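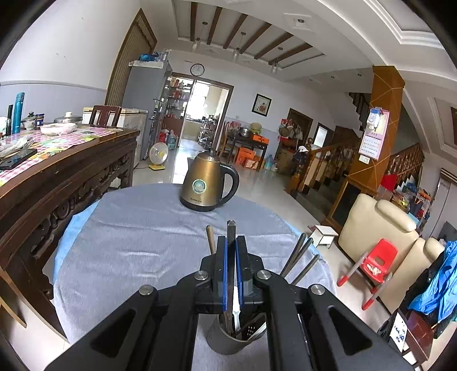

What has to be true of an episode before it goes into the release?

An episode goes in when it has one task from start to finish, a signed consent form for the home it came from, and a pass from a reviewer who did not record it.

Skinelport Home Handling Set
Recording and review rules, version 2
Last changed: Tuesday, June 13, 2023

The set holds 776 episodes of kitchen and table tasks recorded in lived-in homes with a hand-held gripper. This file covers how episodes are recorded, checked and removed. File layout and loading code are in a separate file, LAYOUT.

Maintainers
Hülya Ekinci (recording)
Siu-fong Ko (review and release)
Žofie Sýkora (consent and removal requests)

Before recording

Get the form signed by an adult who lives in the home. A landlord's signature does not count. Anyone else who may walk through during the session needs to be told, and can ask you to stop at any time.

Leave the room as it is. Do not tidy, swap out items or move furniture to get a cleaner view. Two exceptions: mail, medicine labels and family photos are covered or put away, and anything that could hurt someone if dropped is moved out of reach.

Wipe the finger pads and check the bolts for play. If a pad is peeling, change it before the first episode, not between episodes of the same task.

During recording

Start with the gripper open and end with it open. Hold still for 2 seconds at each end.

One task per episode. Taking a utensil out of a holder is one task; taking it out and laying it on a plate is a different one with its own code.

Blades and points: grip by the handle where the task allows it. If the task calls for gripping near a blade, keep the free hand behind the tool — this applies to table knives too. No sharp item is handed from person to person while recording.

Failed grasps are kept. Label them "miss" or "drop" and carry on. Do not re-record until the set of attempts looks good. A home with no misses will be sent back with questions.

Stop after 8 episodes in a row and put the gripper down for five minutes. Tired wrists show up in the data as drift near the end of a session.

Review

Reviewers watch the full episode at normal speed. They check the task code, the start and end holds, and whether any face, address or screen can be read. Faces are blurred by the Vass script and then checked by eye. The script misses faces in mirrors and glass doors.

If two reviewers disagree on a label, Siu-fong decides and writes the reason in the notes column.

Removal

A household can withdraw for any reason. Its episodes come out of the next release, and the IDs are not used again. People who hold older copies are asked to delete them.

Known gaps

Gomel homes are over-represented. Left-handed recording is thin. The Ferton sessions used an older pad and should not be mixed with the rest for grip force work. I-hsuan Chiu is relabeling the drawer tasks; expect changes in July.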